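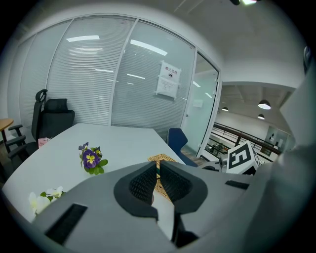 1/ Right, I've now seen Litomwood twice and I need to talk about it somewhere, so you're all getting a thread. No big spoilers until post 9, and I'll warn you again when we get there.

2/ Quick version if you don't like threads: it's a slow Finnish ghost film set in a closed sawmill town, directed by Pirjo Riihimäki, and it's my favourite thing I've seen since the autumn. Go in cold if you can. Mute me and come back after!

3/ Still here? Good. The set-up is very plain. Arruda, a retired surveyor (we only ever get the one name), is sent back to measure a town that's going to be flooded for a reservoir. Everyone has left. He has 15 days, a van and a tape measure. On day two his numbers stop matching the old map.

4/ And that's the scare! A corridor is 40 centimetres longer than it should be. He writes it down, frowns, measures again, and it's 40 centimetres longer than that. I have never been so frightened by a man reading out a tape measure. Somebody behind me said "oh no" quite loudly and I was with them completely.

5/ The sound is wonderful. There's hardly any music for the first half, just the van heater, boots on boards and this low hum from the mill that you don't notice until it stops. When it stopped I grabbed my own coat. Please see this in a room with decent speakers if you get the chance.

6/ Chelsea Bickerstaff plays the daughter, and she's only ever a voice on the phone until very late on. She does so much with so little. The calls start off as normal family stuff (has he eaten, did he find the spare key, what does he want doing about the gutters) and then she asks him something she couldn't know to ask. She says it so lightly that I missed it the first time round.

7/ I know some people found the middle slow, and I do get it. There's a long stretch of him painting numbers on doors, all the way up to 341, and you see a lot more of them than you'd expect. On first viewing I was a bit restless by door 200-and-something. Second time I was watching the doors behind him and I didn't blink. Try it.

8/ My one real grumble is the dream scene. It's the only part that looks like other horror films - blue light, whispering, a face too close to the lens - and the rest is so sure of itself that it sticks out. I'd have cut it. It's only short, though, and the scene after it is the one with the ladder, so all is forgiven. 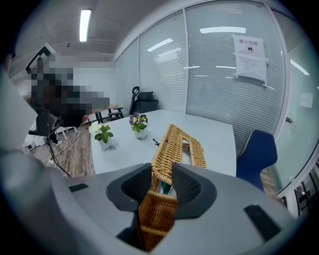 9/ SPOILERS FROM HERE. Last chance. Skip to 13 if you haven't seen it.

10/ So, door 341. I'm now sure it's the door of his own house, and that he's been measuring his way home the whole time. Look at the handle! It's the same one he's fixing in the very first shot, with the same odd screw. I sat up so fast I lost half my popcorn.

11/ Which makes the phone calls much sadder. The daughter isn't warning him about the town, she's asking him to come in. Every call ends with "it's open, Dad" and I'd taken that to mean the phone line, or the road, or nothing at all.

12/ What I can't decide is whether the water has already come by then. The hum stops, the light goes greenish, and his coat moves a bit too slowly when he turns round. A friend thinks he's been underwater since day two. I like that a lot but I don't think the van makes sense if so. Tell me what you think, I'll happily argue about this van for weeks.

13/ SPOILERS OVER. Hello again.

14/ If you want something to go with it, Riihimäki's earlier short Brastero is 20 minutes long and is basically a practice run: one woman, one lift, one floor too many. It's rougher and a bit funnier. I saw it in February and thought about lifts for days.

15/ Litomwood has a small release from 21 March 2019, through Zundaseck, so it may only be on near you for a handful of showings. Late ones are best. Our early evening screening had people coming in with nachos during the ladder bit and it did break the spell slightly.

16/ It isn't gory at all, by the way, as a few of you have asked. One nasty moment with a hand and a saw guard, and you can see it coming a mile off. My mum could manage it, and she left the room during a programme on dentists.

17/ I'm going a third time, mainly to watch the wallpaper in the boarding house. Someone in the foyer swore the pattern changes between the first night and the last. If you've spotted it, please don't tell me which wall!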